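Section 7. Setting Up the Tire Pressure Monitor on Your Husavton Wagon

Read this section before you believe anything the dashboard tells you about your tires. The system is useful, but it has limits the sales brochure skips over, and a cheap hand gauge will still beat it on a good day.

Before you start

Park on level ground and let the car sit overnight, or for at least three hours. Tires that have just come off the highway read high, and if you set the system on those numbers it will learn the wrong ones. Find the placard on the driver's door post. Use the pressures printed there. The number on the tire sidewall is a maximum and has no business in this procedure.

CAUTION: Do not set the system to clear a warning you haven't looked into. The light will go out whether or not the tire is fixed.

Storing the pressures

1. Check all four tires with a hand gauge and set them to the placard values.

2. Put the valve caps back on, finger tight.

3. Switch the ignition on. Leave the engine off.

4. On the center screen, open Vehicle, then Tires, then Store Pressures.

5. Hold the OK button until the tire symbol blinks twice. If it blinks once, you let go too soon. Repeat this step.

6. Drive for 13 minutes or more at normal road speed. Stop-and-go traffic doesn't count toward the total, whatever the progress bar suggests.

7. Park, then open the Tires page again. All four wheels should show a number. A dash means that sensor has not reported.

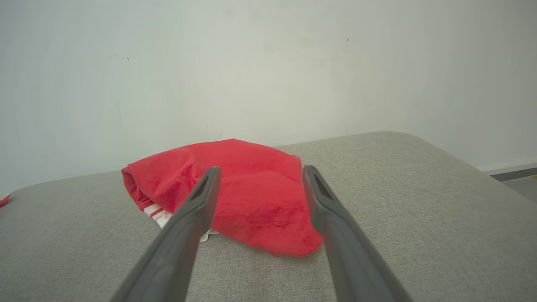

Does the system have to be set again after a tire rotation?

Every time, even if the pressures haven't changed. The car remembers which sensor sat at which corner, and after a rotation it will go on naming the old corner with complete confidence.

If a wheel still shows a dash

Drive another short trip before you pay anyone. Sensors go to sleep when the car is parked and some are slow to wake. If the dash stays, ask the shop to read the sensor with a scan tool and show you the result. A shop that wants to replace all four on the strength of one dash should be asked why.

Replacement sensors must carry part number 3312. Rebane sensors will fit the wheel and hold air, but they need to be programmed separately, and "universal" on the box does not mean the car will recognize them.

NOTE: Sealant from a can may block the sensor port. If you have used any, tell the shop before the tire comes off the rim.

What the warning light does and doesn't mean

A steady light means at least one tire is well under its stored value. A light that flashes for a minute and then stays on means the system itself has a fault, and the numbers on the screen should be ignored until it is repaired. No light means only that nothing has dropped far enough to trigger one. A tire can be low enough to wear its shoulders and still keep the dashboard quiet.

Check by hand once a month and before any long trip, and look over the tread at every 4000 miles. Spare tires have no sensor on this model, so check the spare at the same time.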